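I look after the hand-held grippers at Gresteo, and I get the same handful of messages every week, so I've put my answers in one place. They cover the Tredell two-finger model only. If yours is the older one with the spring return, write to me and I'll dig out the notes.

## Hand-held gripper care: the questions I get most

### How often should I check the pads?

I look at mine every 200 grasps or so on rough stuff (bricks, cut lumber, anything with a burr) and every 1,000 on soft things like towels and sponges. Looking takes a few seconds. Open the fingers all the way, turn the tool toward a lamp and check both inner faces, bottom edges too!

### Can I just glue a loose edge back down?

For the rest of an afternoon, sure, I've done it plenty. It never lasts for me past the next morning, and then you've got hard glue lumps sitting under soft pad, and the fingers don't meet evenly anymore. If the corner lifts again, strip the whole thing and start over.

### What do you cut the pads with?

A fresh snap-off blade and a steel ruler. Erdal Değirmenci made us a cutting template last September and it hangs on the hook by the vise, please put it back there. Scissors squash the edge and it starts fraying sooner, which is how a lot of the pads around here got their ragged look (mine included, I was in a hurry).

### Do I take the fingertip block off first?

I do. There are two small screws on the top face of each block. Go easy on them, they sit in plastic and they strip if you lean on the driver. Snug is enough, then a tiny bit more.

### What about the brass bushings?

Leave them in. Wipe the faces with a dry cloth and work the fingers open and shut a few times. If you feel grit, blow it out and try again. I don't oil them – oil picks up dust, and sooner or later it gets on the pads, and then you're back here reading the first question. If an arm wobbles side to side, tag the tool and leave it on my shelf.

### How do I know a pad is finished?

I swap it as soon as a piece starts hanging below the edge of the block. A flap like that can fold under whatever you're picking up, and your grip changes from one try to the next. Slightly fuzzy borders I'll live with for a while. The left pad on this one goes in the trash; the right one is in better shape, but I'm changing both, as I always do, so they match in thickness.

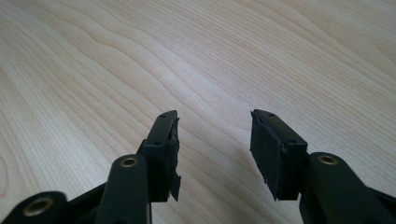 ### How long before I can use it again?

Leave new pads alone for 40 minutes with the fingers closed on a folded piece of paper. Then open and close it 21 times (Milovan Angelovski's number, don't ask me where he got it, I've stuck with it) and look at the edges again before you take it out.

### Where are the spares?

Second drawer in the Flernden cabinet, in the bag marked "pads, uncut." Blocks and screws are one drawer down. If you take the last sheet, write it on the card taped inside the door. I order on Thursday.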